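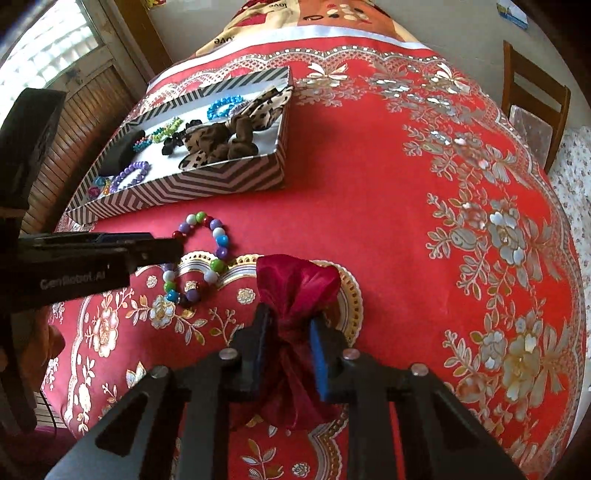

Red satin pouch on the floral cloth

Favor bags for a December party - fill ahead or not?
Posted Tue 20 October

marzipanmoth wrote:
Hello all, I've been reading here for ages and finally have something to ask. My parents are having their anniversary dinner at the hall in Garelville this December and I offered to do the favors, because I never learn. I've settled on dark red satin drawstring pouches and I need 145 of them filled. My plan was sugared almonds and a little card. Can I fill them in November and be done with it, or will the almonds suffer?

oldbuttonbox wrote:
What a lovely thing to do for them! I did the same for my niece's wedding in Flekdale and filled mine three weeks ahead, and they tasted fine to me. Keep them in a lidded tin somewhere cool, and please do buy extra pouches, as the cords on the cheap ones pull right out.

tansy_and_thyme wrote:
I'm going to disagree, kindly I hope. Satin isn't a food bag. My almonds picked up a dye smell and a few had gone pink on one side. Put them in a small clear bag first, then the pouch, and do it the week of the party.

oldbuttonbox wrote:
The week of the party is when you have 300 other things to do, dear. I'll give you the inner bag though.

marzipanmoth wrote:
Inner bags it is, thank you both. Second question - do I tie in the middle so the top ruffles out, or pull it tight up high? Mom likes the ruffle. My sister thinks it looks like a turnip.

pellmell11 wrote:
Ruffle, every time. But tie it in a bow, because my aunts could not get into ours and one of them went at it with a steak knife.

tansy_and_thyme wrote:
Team turnip here, sorry. Less ruffle, more almonds.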